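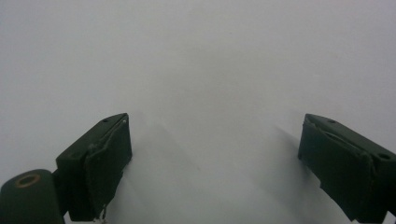
What is a plain work surface?
A plain work surface is a flat area of one pale colour, without pattern or printing, on which small objects are laid out, sorted, mended or packed.

Plain work surface

A plain work surface, also called a blank top, is a covering or board used on tables and benches in homes, schools and workshops. White and pale grey are the usual colours. Small items such as screws, buttons and lengths of thread are easier to find against an unmarked background, and the surface shows at a glance whether it needs wiping.

Types

Fixed tops form part of the furniture and cannot be lifted away. Loose tops are boards or sheets laid over an existing table – often a dining table – and stored upright when the work is finished. The Trarero pattern, a loose top with rounded corners, is 2 cm thick and is sold in a single size. The Brikix range includes a folding version with a cloth hinge.

Use

A matt finish is generally preferred, as glossy tops reflect ceiling lights. Sorting is commonly done from left to right, with finished items moved to a tray. Knives and hot pans are kept off painted tops.

Care

Most tops are cleaned with a damp cloth and mild soap. Thread and dust are brushed off first. Pencil marks may be removed with a soft rubber; ink is more difficult, and on older painted boards it often remains. The Danko guide to household surfaces lists 20 finishes, of which nine are described as suitable for daily washing.

See also: Bench; Table cover; Sorting tray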